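Hand-held gripper kits: planning and budgeting

This entry sits in the Provness wiki under Equipment, and I look after it, so the opinions are mine (and so are the spelling mistakes). It covers buying hand-held grippers for recording household tasks: what goes in a kit, what it costs you in things that aren't the kit, and how many to order. For wall-mounted arms and anything on wheels, see the Bundeck entry.

What counts as a kit

When we say "kit" in a purchase request we mean one pair of grippers, left and right, with marker cubes fitted, a head camera, the straps and enough cabling to charge the lot overnight. The laptop is separate. I know the old Dunleavy spreadsheet lumped the laptop in, and I spent most of August untangling that, so please don't do it again!

A pair is the unit. People do ask for singles to save money, and for picking up cups a single is fine, but plenty of furniture tasks want a second hand nearby to steady something or hold a door back. Buy pairs.

Price

Our last order through Bulluvow came to 2,013 dollars a pair before freight. That's for the printed housings with soft pads, no force sensing. Freight was quoted on its own line and it stung a bit. You can get the price down by printing the housings in-house, but then you're up for somebody's time, a few failed prints and a drawer full of screws that nearly fit. I've tried it both ways and I'd go with bought housings for the first order, then print the spares once you've got a good one to copy.

Finger pads are the running cost. They pick up grime and lose their grip, and I replace them well before they tear. Allow about 40 pads a quarter if you've got several people recording most days. They're cheap, but they always seem to run out together, so put them on a standing order.

Marker cubes should be budgeted as a consumable too. The printed faces scuff when a gripper gets put down on its side on concrete, and a scuffed corner is enough to ruin the tracking on an otherwise lovely recording. One spare cube for each gripper has been plenty for us.

Space and furniture

I left this out of my first budget entirely and had to go back cap in hand. A recording spot needs furniture to work on, room to stand in front of it with both arms out, power within reach, and somewhere for the rest of the crew to sit while one person is working. Flat-pack desks and shelf units do the job well. Look for small round knobs as well as long thin handles, as the two need quite different grips and you'll want both in your recordings. Plain white furniture is easy to match when you need a second one, though the glossy tops can throw reflections near a window, so look at the blinds before you sign off on a room.

Power boards and cable covers go under furniture in our cost codes. Put in more of both than you think you'll use.

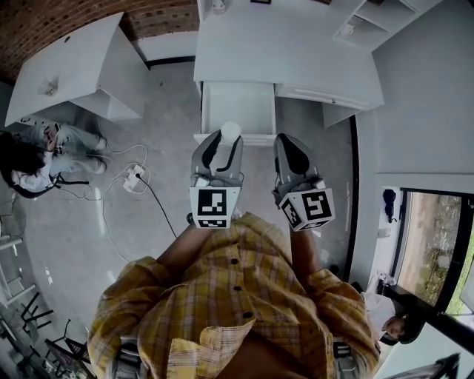 How many to order

Our current pool is 11 pairs, and we ordered 13 to get there, with the other two kept on the shelf as complete spares. That ratio has suited us. Work out how many people will be recording at the same moment, which is usually a lot fewer than the number on the roster, and start from there. Shifts can share grippers quite happily, but straps are a personal sort of item, so order one set for each person.

Lead times

Grippers have been coming in five to six weeks. Head cameras are less predictable, so order those first and let them sit in the cupboard. Furniture is quick, unless you want the exact desk from last year, in which case ring the shop before you promise anyone anything.

See also

Bundeck arms: purchase and installation
Cost codes for recording spaces
Pad and cube replacement log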